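Ticket: Succession module, wrong tax basis on transferred shares
Product: Flarkier, estate and business planning
Opened by: Dragica Milošević, office Živković
Opened on: 28th January
Status: waiting for customer

Hello support team,

I prepare transfer plans for owners of family companies. In the client file "Flurside" the father gives 40 percent of the shares to his daughter as a gift during his life. The rest will pass by his will. For the gifted shares Flarkier should carry over his old tax basis. Instead, the report shows the market value on the day of the gift, so the gain on a later sale comes out as zero. I can not send this to the client.

What I have tried:

I deleted the transfer and entered it again. Same result.
I changed the transfer type from "Gift" to "Sale" and back. After this the basis was correct on the screen, but the printed report was still wrong.
I made a new test client with 2 owners and no will. There the report is correct.
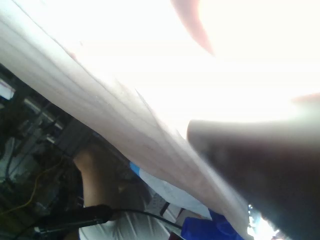 From the last test I suppose that the will has some influence. When I remove the will from the Flurside file, the basis is carried over as it should be. When I put it back, the market value returns. It looks to me that the program treats all shares as inherited if the same person is named in the will and also receives a gift.

I have also checked the settings of the office. The option "Apply basis at death" is set to "Per asset", and I did not change it. My colleague has the same problem on her computer, so I do not think it is my installation. The meeting with the client is on February 12 and I would be grateful for an answer before that. 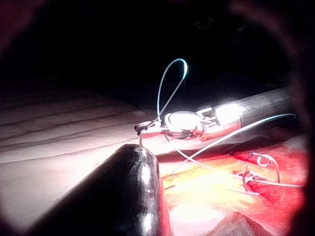 Triva wrote back that the fault could be repeated on their side, and that it happens only when the gift and the will use the same share class record. They asked her to split the class into two records, one for the gifted shares and one for the rest, and to run the full calculation again before printing.

Update from Dragica Milošević:

Thank you, I have split the record. The basis in the printed report is now the father's old basis, and the shares under the will are still at market value. One question stays open. The ownership chart now shows the daughter in two boxes, one for each record. Can I join them only in the chart, without joining the records? Please leave the ticket open until I know this.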